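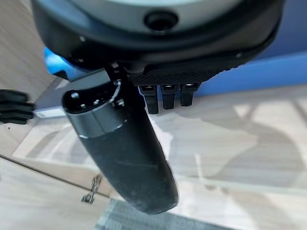

Chapter 6
Pricing the Season Ticket

Learning objectives

After studying this chapter, you should be able to:
Define a season ticket as a bundled product and identify its components.
Calculate the break-even attendance of a season ticket holder.
Distinguish between nonrenewal caused by price and nonrenewal caused by low use.
Explain how the resale market limits what a club can charge.

Opening case: The Pirau renewal problem

Pirau is a second-division soccer club that plays in a small stadium on the edge of the city. In March the club's ticket office sent renewal notices to its season ticket holders. The price had gone up from $334 to $400, the first increase in several years. The club's ticket manager, Callum Greenwood, expected most of the holders who left to blame the new price.

The exit survey gave a different result. Price was mentioned often, but the holders most likely to leave were those who had missed the most games the season before. Holders who attended nearly every home game renewed at close to the usual rate, even though they were paying the same increase. Greenwood's report to the board, dated 11 June 2018, recommended that the club keep the new price and build a ticket exchange for holders who could not attend.

One director, Beverley Hapeta, objected. She argued that an exchange would put low-priced seats in competition with the club's own single-game sales. The board asked for an estimate of that loss before it voted. We return to the estimate in the last section of this chapter.

6.1 What the buyer is paying for

A season ticket is a bundle. The buyer pays in advance for admission to every home game and usually receives a discount from the combined single-game price. The bundle also contains items that have no separate price at the box office, such as a fixed seat, priority for playoff tickets, and the right to renew.

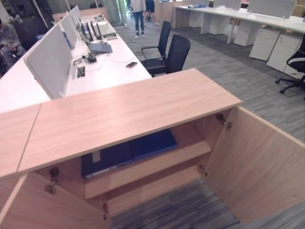
The right to renew deserves special attention. At a club with a waiting list, a holder who lets the ticket lapse may not be able to buy it back. The right therefore has value even in a season when the holder attends few games. At a club with empty seats, such as Pirau, the right is worth very little. The holder can leave for a year and return at no cost other than a change of seat.

Break-even attendance is the number of games at which the season ticket costs the same as single tickets bought one at a time. It is found by dividing the season price by the average single-game price for a comparable seat:

Break-even attendance = season ticket price / average single-game price

Suppose a club charges $600 for a season ticket and $40 for a comparable single ticket. The break-even point is 15 games. A holder who attends fewer games has paid more than necessary for admission alone, although the other parts of the bundle may make up the difference.

The formula has two weaknesses. It treats all games as equal, when a game against a local rival may sell for twice the price of a midweek game. It also ignores resale. A holder who sells unused tickets recovers part of the cost, and this lowers the true break-even point.

6.2 Use and renewal

Clubs that scan tickets at the gate can measure use directly. The scan record shows whether a seat was occupied, but it does not show who sat in it. A ticket given to a friend and a ticket used by the holder produce the same entry. Analysts should keep this limit in mind when they use scan data to predict renewal.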